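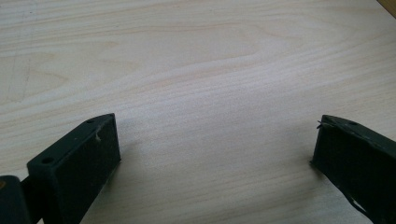
Esum: Nebenwirkungsberichte aus Patientenhand

Datenkarte zur vierten Fassung, Stand 17. September 2026

Worum es geht

Esum ist eine Sammlung von 734 Freitextberichten, in denen Menschen mit einer Langzeittherapie beschreiben, was ihre Medikamente mit ihnen machen. Die meisten nehmen seit Jahren Blutdrucksenker, Statine, Schilddrüsenhormone oder Mittel gegen Rheuma, oft mehreres davon gleichzeitig. Die Texte sind deutsch, unterschiedlich lang und unterschiedlich brauchbar.

Wer hofft, daraus Häufigkeiten von Nebenwirkungen abzuleiten, kann hier aufhören zu lesen. Es gibt keinen Nenner. Wir wissen nicht, wie viele Leute dieselben Tabletten schlucken und nichts zu berichten haben, und wir werden es aus diesen Daten auch nie erfahren.

Herkunft

Die Berichte kamen über das Webformular Bridholm herein, das in Wartezimmern und in zwei Patientenforen beworben wurde. Vorgesehen waren 600 Einsendungen, dann sollte Schluss sein. Das Formular blieb länger offen, weil sich niemand zuständig fühlte, es abzuschalten. Die später eingegangenen Berichte tragen in der Spalte phase den Wert 2 und klingen anders: kürzer, wütender, häufiger mit Bezug auf einen Zeitungsartikel über Muskelschmerzen unter Statinen, der im Juni herumging. Ob der Artikel die Leute erst an ihre Beschwerden erinnert oder sie ihnen eingeredet hat, lässt sich nicht trennen. Wer phase ignoriert, bekommt ein schönes Signal für Muskelschmerzen und sollte ihm nicht glauben.

Dateien

berichte.csv — eine Zeile je Bericht
kodierung.csv — Symptomcodes, eine Zeile je genannter Beschwerde
praeparate.csv — genannte Wirkstoffe, bereinigt
aenderungen.txt — was seit der dritten Fassung anders ist

Felder in berichte.csv

id: laufende Nummer, nicht lückenlos. Zurückgezogene Berichte wurden gelöscht und die Nummern nicht neu vergeben.
phase: 1 oder 2, siehe oben.
altersgruppe: in Zehnjahresschritten, Selbstauskunft.
text: Freitext nach Entfernung von Namen, Orten und Praxen.
dauer: Einnahmedauer laut eigener Angabe. »Ewig« kommt vor und wurde so stehen gelassen.
schwere: Zahl von 0 bis 8.

Zur Schwere muss man etwas sagen. Die Skala stammt aus dem Stinard-Bogen, der für ärztliche Interviews gedacht ist. Am Bildschirm, ohne Gegenüber, füllen ihn die Leute anders aus. Trockener Mund bekommt bei einem Einsender die 8, ein Sturz mit gebrochenem Handgelenk bei einer anderen die 3. Beides mag aus Sicht der Betroffenen stimmen. Mittelwerte daraus zu bilden halte ich trotzdem für Unfug, auch wenn es schon zweimal gemacht wurde.

Kodierung

Die Symptome wurden zunächst mit dem Hegedűs-Schema automatisch zugeordnet und anschließend von Hand geprüft. Geprüft heißt: eine Person hat jede Zeile gesehen. Eine zweite Kodierung gibt es nur für einen Teil von Phase 1, und dort war die Übereinstimmung bei Hautausschlag gut, bei Müdigkeit schlecht. »Schlapp«, »matt«, »nicht mehr ich selbst« und »wie in Watte« landen je nach Tagesform in drei verschiedenen Codes. Für Auswertungen zur Müdigkeit bitte vom Freitext ausgehen und die Codes höchstens als Einstieg nehmen.

Schwindel wurde in den ersten beiden Fassungen mit Gleichgewichtsstörung zusammengelegt. Seit der dritten sind die Codes getrennt, die alten Zeilen aber nur zum Teil nachgezogen. In der Spalte altcode steht, welche.

Was die Daten nicht hergeben

Ein Bericht belegt, dass jemand eine Beschwerde hatte und sie einem Mittel zuschreibt. Mehr nicht. Grunderkrankung, Alter, schlechter Schlaf und das zweite Medikament im Schrank kommen als Erklärung genauso infrage. Nur wenige Einsender schreiben, ob die Beschwerden nach dem Absetzen verschwanden, und von diesen hat kaum jemand das Mittel danach wieder genommen.

Jüngere Männer fehlen fast völlig. Menschen, die kein Deutsch schreiben, fehlen ganz. Wer mit seiner Therapie zufrieden ist, füllt so ein Formular nicht aus.

Wofür es taugt

Für die Sprache. Wie beschreiben Patienten Kribbeln, Benommenheit, Verdauungsprobleme, wenn kein Arzt mitschreibt? Dafür ist das Material gut, vermutlich besser als vieles, was in Kliniken gesammelt wird. Auch zum Testen von Symptomerkennung in Alltagstexten lässt es sich verwenden, sofern man die Kodierung nicht für die Wahrheit hält.

Nicht geeignet ist Esum für Warnungen an Patienten, für Vergleiche zwischen Präparaten und für jede Form von Beratung. Beim Absetzen oder Ändern einer Therapie hilft die behandelnde Praxis, keine CSV-Datei.

Datenschutz

Die Bereinigung erfolgte von Hand. Seltene Kombinationen aus Diagnose und Alter können trotzdem auf eine Person hinweisen. Versuche, Einsender zu identifizieren, sind nach den Nutzungsbedingungen untersagt. Weitergabe nur vollständig und mit dieser Karte.

Kontakt

Pflege und Fehlermeldungen: Áine Breathnach. Bitte die id des Berichts und die betroffene Spalte nennen. Meldungen zu altcode sind willkommen, die Liste ist lang und wird der Reihe nach abgearbeitet.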